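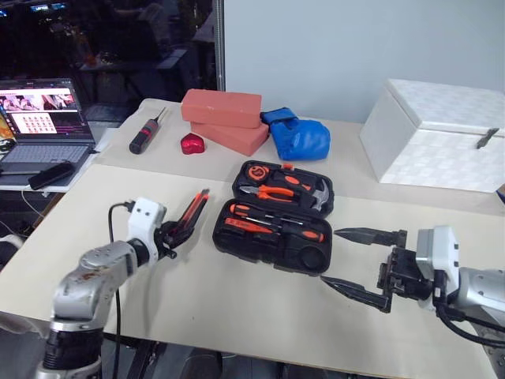

Unit 8: Teleoperated demonstration, two arms

A demonstration is one complete run of a task, recorded as joint positions, gripper commands and video. The operator moves a pair of leader arms by hand and the follower arms copy the motion. The robot later learns from the recorded pairs of image and action.

Task for this unit: tool case, lid open. Each tool has one slot. Keep both grippers in view of the head camera and move at a steady speed – long pauses teach the policy to pause. 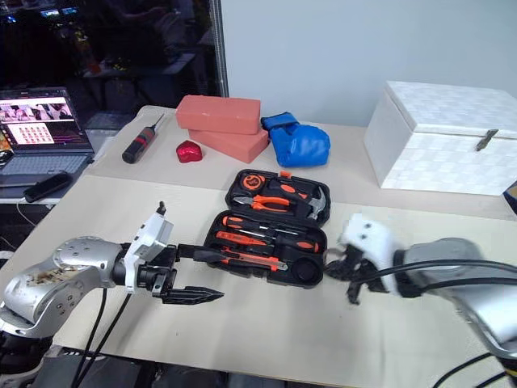
Định Doãn asked whether a failed grasp should be cut from the recording. Leave it in if the operator recovers within 3 seconds, and discard the run otherwise. Recoveries are useful training data, but a dropped tool is not.

The Judton set holds 174 runs by 11 operators. Split it by operator, so that the test runs come from people the policy has not seen.
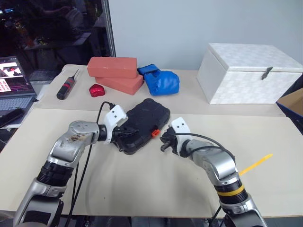

Closing the case needs both arms. One gripper steadies the base while the other lowers the lid – record this as a separate segment with its own label.

Reading: Šindelář, chapter 3, sections on time alignment and action delay.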